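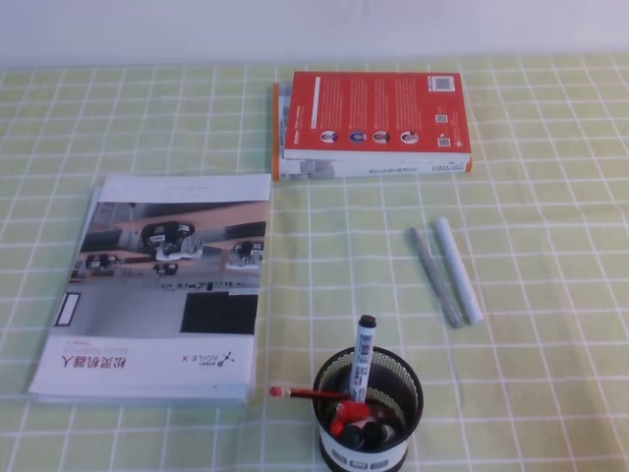
**Bovon extends desk stationery range with mesh pen holder and wipe-clean table cover**

Moltau, July 30, 2023

Bovon has added 12 items to its desk stationery range for shared study rooms and small offices. The additions include a cylindrical mesh pen holder in black, a squared table cover in pale yellow-green, and markers sold singly or in pairs.

The pen holder stores markers upright. The cover is printed with a grid of thin white lines, which can be used to align books, catalogues and loose sheets on the table. It is supplied folded and should be laid flat for a day before use. Marks are removed with a damp cloth; solvent cleaners are not recommended.

The range was tried over 90 days in the reading rooms at Curnmont, where 2,861 desk bookings were logged. Users were asked to leave books flat and return markers to the holder at the end of each booking.

"Most of the comments concerned the cover," said Domingo Rivadeneira, product manager at Bovon. "We changed the hem after the first month and left the grid spacing as it was."

Cristóbal Insaurralde, who manages the Curnmont rooms, said: "Desks are cleared faster between bookings. We have asked for a larger holder for the group tables."

A larger holder is planned for December. Existing covers can be exchanged for the revised version at the Toledo warehouse, which holds 1,001 in stock. Holders and covers are sold separately. Trade price lists and cleaning instructions are available on request from the Bovon sales office in Moltau.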